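Ultcombe Parish Recipes, read me first

3000 recipe cards, of which 2480 are typed up. The rest are in Pascal Thiele's handwriting and may stay that way.
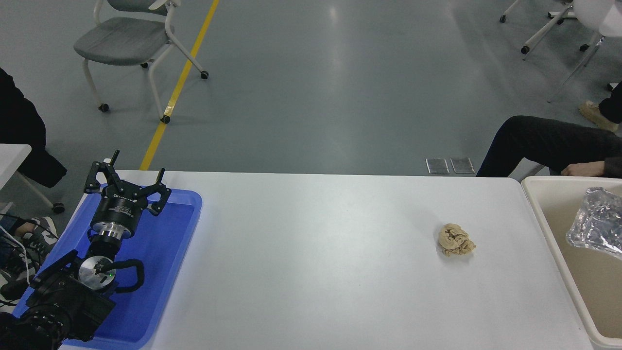
Gravy stains were transcribed as [stain], never guessed at. Cards in worse shape are marked "crumpled", meaning properly balled up, like the tan paper on the white table, and their quantities should be treated as gossip. 74 cards are for the same fruit cake.

Columns: title, cook, oven, method. Oven is free text and includes "hot", "hotter" and "ask Serrano".
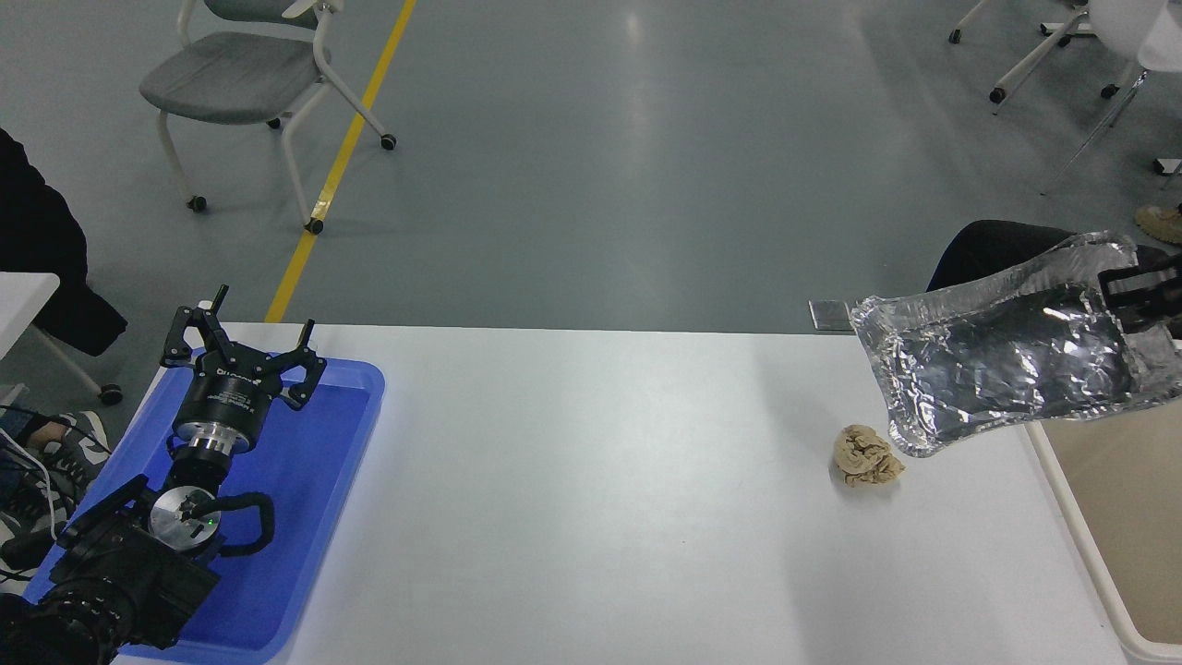
Where a cook gave two ovens, we kept both - the argument was older than the file. Weights are in ounces unless the card says "a lump".

Known faults: 50 puddings are filed under soup. Please don't move them, the index depends on it.

Corrections to Pascal, before the June update.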